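About Us

Milleris is a small teaching and publishing project on constitutional law and local self-government. We run short courses, put out a newsletter and keep a free online library of plain-language guides to how regions, states and cities share power with the governments above them.

We started with a reading group at Pillai College, where a few of us kept getting stuck on the same question: when a national court strikes down a regional law, what happens next? The textbooks told us about the ruling. They said very little about the months of letters, redrafts and late-night votes that came after it. We began collecting those stories, then writing them up, and before long people we had never met were asking to be put on the mailing list!

What we do

Our guides are the heart of the project. Each one takes a single dispute (a water authority, a school language rule, a tax nobody could agree on) and follows it from the first bill to the last appeal. There are nearly 1,000 pages in the library now, all free to read and free to print for a class. We love hearing from teachers who have marked them up and argued with us in the margins – please keep sending those in.

We also run 3 courses a year. Two are held online in the evenings, and the August course is taught in person over five days at our rooms in Gemden. No law degree is needed. Past students have included town clerks, reporters, high school teachers and quite a few people who were simply curious about federalism and wanted company.

Who we work with

Our closest partner is the Plutar Archive, which holds council minutes and petitions going back a long way and lets our students handle the originals. If you have never read a handwritten petition against a boundary change, you are in for a treat (the spelling alone is worth the trip).
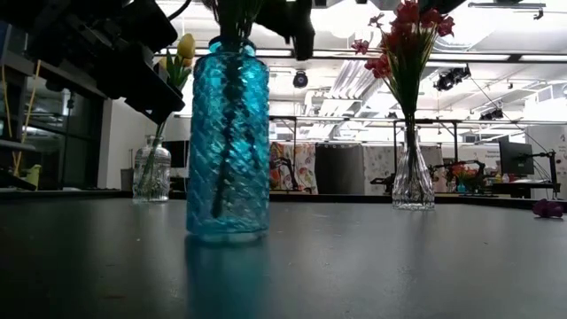 We don't take positions on independence votes or party questions. Our writers have plenty of opinions, and they sign their own essays, but the guides go through two readers who disagree with each other before we publish them. It makes for slow work and some very lively meetings.

Get in touch

Write to us through the contact form if you'd like to join a course, suggest a dispute for a guide or point out a mistake. We answer every message, and corrections are listed at the foot of the guide they belong to.

Page last updated May 21, 2026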